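Categoría: Trabajos de alumnos > Diseño de producto

Servir el té sin quemarse: informe final del proyecto Likia
Raed Karaki

Pues aquí va por fin mi informe. La idea salió en febrero, en la cafetería, cuando me quemé los dedos con el asa de una tetera metálica (¡otra vez!) y pensé que de ahí se podía sacar un proyecto entero. Me puse a estudiar juegos de té de acero inoxidable: cómo se cogen, cómo vierten y cuánto sitio ocupan en la mesa.

Para las pruebas trabajé sobre un tablero blanco, con tazas y platillos de acero y una tetera de pitorro largo y fino. Pasé una encuesta a 100 compañeros y 45 me dijeron que lo peor era el asa, mucho más que el goteo, cosa que no me esperaba para nada.

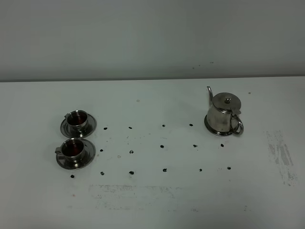

¿Por qué elegir acero y no porcelana para un comedor de estudiantes?
Porque aguanta los golpes y el lavavajillas a diario, aunque el asa se caliente más.

Con eso hice 4 bocetos de asa y me quedé con el más abierto, que deja meter la mano sin rozar el cuerpo de la tetera. El prototipo en cartón me salió regular, la verdad, y el viernes de la entrega todavía estaba pegando piezas. Me falta probar un forro de corcho y medir la temperatura con un termómetro decente.

Proyectos relacionados
- Verkerance: bandejas apilables para comedores
- Herath, una lámpara de estudio plegable
- Dodilgate: taburetes con madera recuperada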